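Visit report: two-arm household manipulation at the Seltudberg lab

Lleucu Landeg, February

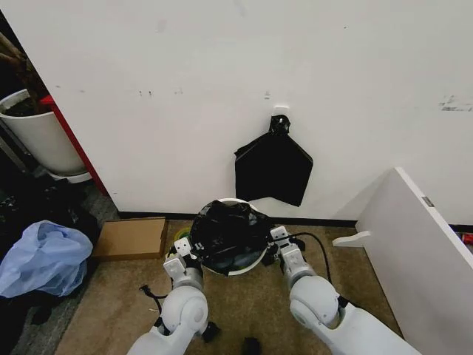
The question I took to Seltudberg was narrow: how much does a policy for bimanual household tasks gain when its training set includes recoveries from error as well as clean demonstrations? The group calls its method Cluvia. An operator drives both arms through a task, and at intervals the software displaces one gripper by a small offset and leaves the operator to correct it. The correction is kept and the offset is removed from the record. The task on show on Friday was handling a waste bin, with a white gripper on each side of a round bin lined with a black bag, and a second black bag hanging from a hook on the wall above. Gripping from both sides suits the test well. An offset on one side loads the other arm, so the correction has to be shared between them.

The training set for this task holds 2236 episodes, of which 500 contain at least one displacement. Morris, the comparison policy, was trained on the same number of episodes with no displacements. Both use the same network and the same head camera view.

Each policy was given 268 trials. Morris completed 129. The figure for Cluvia was higher, but the group is still re-scoring it after a change in the definition of a completed trial, and asked that it not be quoted. I was shown the scoring sheet. The old rule passed any trial that ended with the bin upright. The new one also requires the liner to be over the rim all the way round.

Most of the discussion concerned the bags. Thin black film gives the camera little to work with, and the depth estimate on it is poor. The group has tried a wrist camera on each arm and found that it helped during the grasp and made little difference afterwards. Zusov, who supply the grippers, have offered a softer fingertip. It has not been tested.

Two points remain open. The offsets are drawn from a fixed range, and I could find no argument for the range chosen. All the displaced episodes also come from the same two operators, so the effect of the method cannot yet be separated from the effect of their habits. The group accepts the second point and plans to record a further set with new operators before the paper is submitted.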